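Pondley bakery adds Saturday-style toast counter to its morning hours

The Ostapchuk bakery in Pondley will start serving toast by the slice next week, with a small counter near the front door set aside for it. The shop has sold whole loaves for years but has never had anything for customers who want a quick breakfast on the spot.

Gil-soo Yook, who runs the bakery's morning shift, said people had been asking for it since early June.

"They come in for a loaf and they want to know what it tastes like toasted," Yook said. "We used to tell them to go home and find out."

The menu is short. It lists 3 breads, and each can be had plain, with butter, or with jam from Handamo, the preserves stand two doors down. A slice with butter will cost $2. Coffee is not part of the plan for now, and the bakery is sending customers who want a cup to the Claltano cafe across the street.
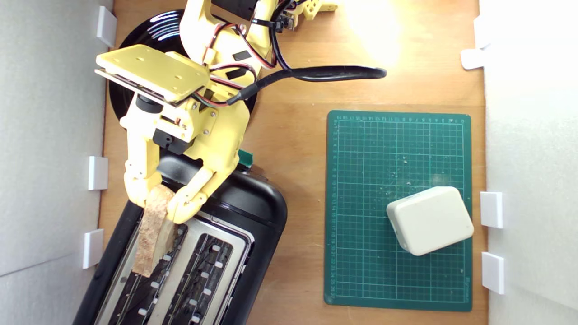

Yook said the slices will be cut to order, a little thicker than the ones the shop cuts for bagged loaves. The thinner cut dried out too much in the toaster and did not hold butter well. The thicker one takes longer, and customers should expect a wait when there is a line.

The bakery tried several settings before picking one. The seeded bread browns faster along the crust than in the middle, so it will be toasted on a lower setting than the white. Anyone who wants it darker can ask, and the staff will put it back in.

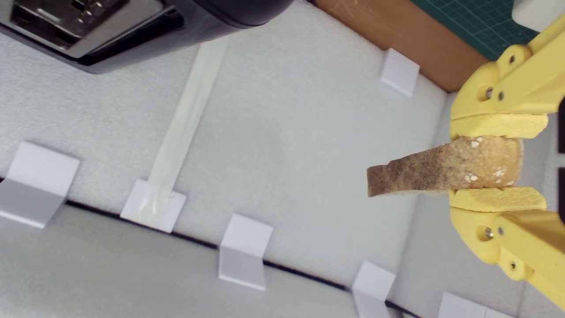 A slice of toasted bread, browned toward one end.

The counter will be open from 6 in the morning until the bread set aside for it is gone. On most days that will mean two loaves of each kind. Yook said the shop would rather sell out than hold sliced bread over to the next day. Unsliced loaves will stay on sale at the main register until closing, and the price of those is not changing.

There will be no seating. The shop is narrow, and the shelf by the window that used to hold gift baskets is being cleared so people can stand there to eat. Orders will be handed over on paper, and a trash can will be placed outside next to the bench.
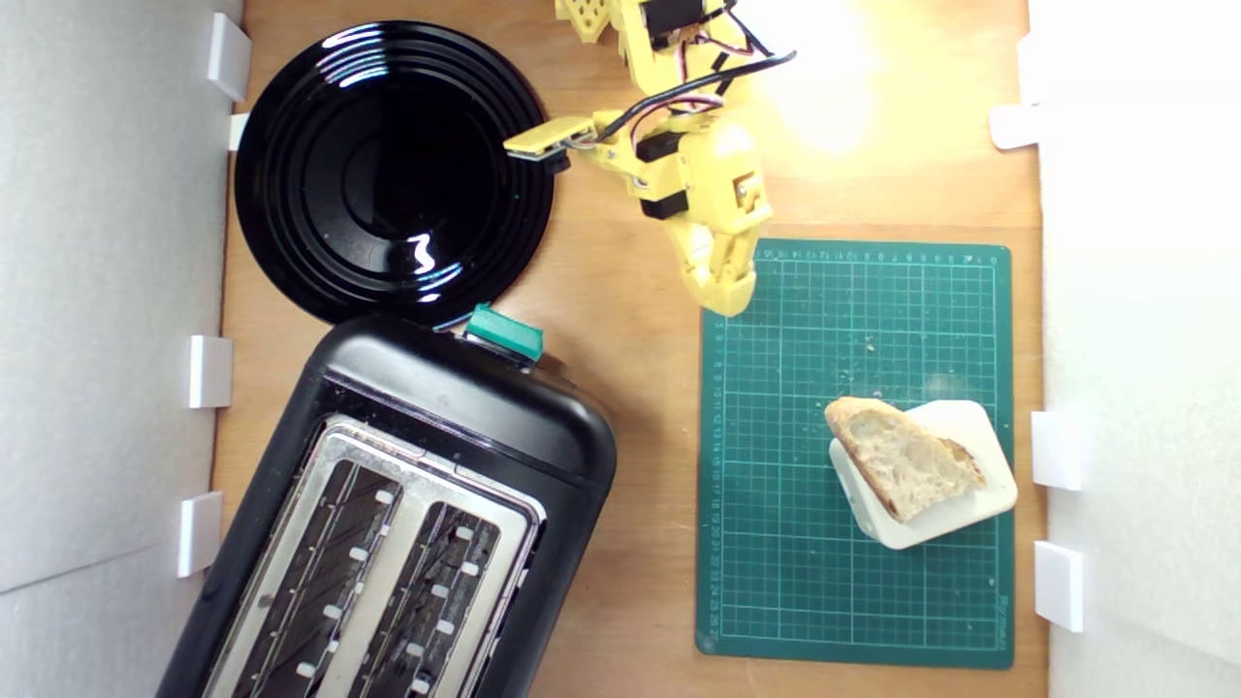 By the Pondley news desk
July 18, 2020

Customers can also bring in a loaf they bought at the shop the same day and have two slices toasted at no charge. The bakery asks that people do this after the first rush.

The shop will not toast bread bought elsewhere. Yook said this comes down to crumbs and allergies, as the kitchen does not use nuts and wants to keep it that way. Bagels and rolls are also out for the time being, though the bakery may look at rolls in the fall.

Phone orders will be taken for groups of up to six slices. Larger orders need to be placed the day before. The parking spaces behind the building remain open to customers during morning hours, and the entrance is at 59 Mill Street, on the side facing the post office.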